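**Progress report to the Stiltance Fund, second reporting period**
Project: Jorninov Neighbourhood Tool and Household Goods Library
Report date: 20 August 2011

## Summary

The library is open three afternoons a week and has been since the start of the period. Lending is ahead of what we put in the application. Repairs are behind, mainly for want of a qualified person to test and tag electrical items. Spending is under budget on wages and slightly over on storage. We are asking for one change to the budget, set out near the end of this report.

## Membership and lending

We now have 332 members. The application set a target of 300 by the end of the first year, so we reached it early. Most joined after the flyer went out with the council rates notice. A smaller number came through the Oshima Street market, where we had a table on the first weekend of each month until the weather turned.

The most borrowed items are still the carpet cleaner, the extension ladder and the pressure washer. The carpet cleaner has a waiting list most weeks and we have cut its loan period from seven days to three. A few members complained. The list is shorter now, so we will keep the three-day loan at least until summer.

Household goods were a late addition to the project and we did not expect much from them. They have done better than the garden tools over winter. Trestle tables, folding chairs and large cooking pots go out for family parties and come back on time, usually cleaner than they left. Preserving gear has been asked for often, and we will buy a second set before the stone fruit season if the budget change is approved.

Late returns have been a nuisance and no worse than that. We ring after two days and send a letter after a fortnight. Four items have not come back at all: a cordless drill, a tile cutter, a pair of bolt cutters and a wheelbarrow. The deposits covered the tile cutter and the bolt cutters. We have written off the other two.

## Sorting and storage

The storeroom at the Pretalska Hall took longer to fit out than planned. The hall's floor had to be levelled at one end before the shelving could be bolted down, and the hall would not let us do that work until its own insurance was renewed in July. We lost five weeks. During that time the larger tools were kept in a hired shipping container behind the hall, which accounts for the overspend on storage.

Shelving is now in along both long walls. Heavy items are at waist height or lower. Small items are kept in tubs, sorted by the part of the house or garden they are used in, and each tub has a sheet listing what should be in it. Members find this easier than the old system, which went by catalogue number and made sense only to the people who wrote it.
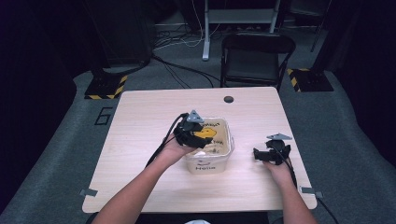

The catalogue itself is on a spreadsheet. It does the job but two people cannot use it at once, and on busy afternoons we fall back on paper slips and type them up after closing. We looked at lending software used by other libraries and got prices for two packages. Both cost more per year than we would save in staff time at our present size. We will look again when membership passes 500.

## Repairs

We said in the application that we would hold a repair session every month. We have held four in the period, which leaves us two short. Attendance was good at all of them, with 23 people at the largest. Hand tools, bicycles and furniture are well covered. Electrical items are the problem. We cannot lend or return a mended appliance until it has been tested and tagged, and the electrician who was doing this at a reduced rate has moved away. There are 11 appliances on the shelf waiting for a test, including two sewing machines and the only working steam mop.

We have a quote from a firm that will visit once a quarter. It is reasonable for a large batch and poor value for a small one. The other course is to pay for one of our own staff to do the short course and buy a second-hand tester. Over three years this works out cheaper, and it is the option we prefer.

## Safety

There was one minor injury, a cut thumb from a hedge trimmer while it was being checked in. It was treated on site and written up. Blade covers are now fitted before any cutting tool crosses the counter, and the check-in sheet has been changed to say so. The insurer was told and has not changed our premium.

## Money

Wages are under budget by a little over $1,900, as the second coordinator started six weeks late. Storage is over by $640 for the reasons given above. Purchases, printing and insurance are all close to what we forecast. Membership fees brought in more than expected and have been set aside for replacing worn tools.

We ask the Fund to let us move $1,200 of the unspent wages to training and equipment. This would pay for the test and tag course, the tester and the second preserving set. No new money is needed.

## Next period

- Hold a repair session each month and make up the two missed ones before December.
- Clear the backlog of untested appliances, subject to the budget change.
- Do a full stocktake and retire anything not borrowed since opening.
- Trial a Saturday morning opening for six weeks and report the numbers.
- Renew the hall agreement, which runs out in February.

The full accounts for the period and a copy of the lending figures by category are attached separately.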